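House Rules for a Robot Arm in a Living Room

I have been meaning to write this one up since May, when a reader asked me how you decide what a robot arm is allowed to do in a room that also has a couch in it. My first reply was three lines long and not very good. The second reply was so long that I never sent it, and what follows is more or less that second reply with the rambling trimmed (some of the rambling, anyway, you know how I am).

The project is called Gadbridge. It is a tidying and plant-care project, and the whole idea is that the arm works among ordinary household stuff, with all the clutter and shiny surfaces that come with it. Before Gadbridge I spent a long stretch on Hervieu, which was a proper fenced cell with a door switch and a light curtain, and I will admit I got lazy in there. When there is a fence, the fence does your thinking for you. Take it away and you find out how many of your good habits were really just the fence!

So we wrote house rules. The first draft ran to 28 of them, and it was a miserable thing to read. I printed it, I taped it up, and I caught myself walking past it for a week without looking once. The version we use now fits on one sheet with room left over for coffee rings. I am going to go through the ones I care about most, in the order we do them.

Rule one: know what standard you are borrowing from

People love to say a setup is "to the standard" and then go quiet when you ask which one. For industrial robots the one everybody points to is ISO 10218, and for people sharing space with an arm there is the technical specification ISO/TS 15066, which deals with contact and how much of it a body should have to put up with. Neither was written with my houseplants in mind. I still think you should read them, slowly, with a pencil, before you write a single rule of your own. The habit of asking "what could this hit, how hard, and who would be standing there" carries over to a living room beautifully.

What does not carry over is the feeling of having been covered. An arm that is sold for collaborative work is only one piece of the puzzle. The gripper counts too, and so does whatever the gripper is holding. A soft, slow arm carrying a pair of scissors is a pair of scissors moving through the room, and your risk assessment had better say so.

Rule two: dress the room, then leave it alone

We set the room the way a person would live in it and then we stop fussing. I used to clear everything off the surfaces because it made the runs look tidy in the logs, and all I was doing was teaching myself to trust a room that did not exist. These days the TV stand keeps its drink coaster or whatever has landed there, the remote stays out, and the plant stays where the plant goes. If something is breakable and the arm has business near it, then it gets written on the sheet by name.
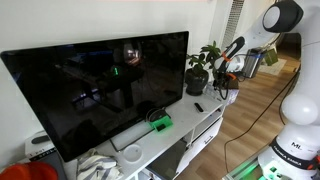
Rule three: walk the reach before power goes on

With the arm still off, I stand at the base and trace the reach with my own hand, all the way out and all the way around, and I say out loud what I pass. Screen, pot, glass, drawer handle. It feels silly for the first few mornings and then it feels strange to skip it. A big dark TV screen deserves a second look, too, as it can throw reflections at a depth camera, and I have lost whole afternoons to that kind of thing.

Loose cloth goes on the list as well. A towel hanging over an edge can be caught by a gripper and take its neighbors along for the ride, so either the towel is part of the task or you plan a path well clear of it.

Cables belong to this rule. Follow every one with your eyes from the arm to the controller, and if one crosses a place where feet go, either reroute it or cover it. I tripped on mine in the Hervieu days, in socks, carrying soup. I would like to save you that experience.

Rule four: the stop button lives with a person

The button is in somebody's hand or within easy reach of it, and that somebody is watching the arm and doing nothing else. No phone, no typing up notes, no "just quickly" answering the door. If you have to step away, you stop the arm first. We keep 2 people in the room for any new motion, one to run it and one to watch, and once the motion has been through enough slow runs, the watcher can run it alone.

Also, please do not learn to read the status lights by osmosis! Look up what the colors mean for your exact model and software, and put it on the sheet. I have met grown adults (I was one) who carried the meanings over from their last robot and had them wrong.

Rule five: slow until it is boring

New motions start at the lowest speed we can stand. We raise it one step at a time, and every change in speed, payload or room layout sends us back down. Our logger is a homemade thing called Udus, and it had 1,681 runs in it when I sat down to write this. The most useful column by far is the free-text one where the watcher types what made them nervous. Nearly every rule on our sheet began life as a grumpy little note in that column.

Rule six: write down the near misses

A wobble counts. A scrape counts. If you winced, it counts. I borrowed the form from Zondow, an earlier project of mine where we did this badly, with a dozen boxes to tick and nobody ticking them. The new form asks what happened, what was close by, and what we changed. If that last line is empty, the task stays parked until it is filled in.

I still have not settled what to do about visitors. At the moment the arm is off whenever anyone new is in the room, which makes for some very dull demonstrations, and I keep going back and forth on whether a taped line on the floor would do any good. If you run an arm at home or in a room made up like one, I would love to see your sheet, coffee rings and all. The comments are open, and I do read them, usually late and with a cup of tea.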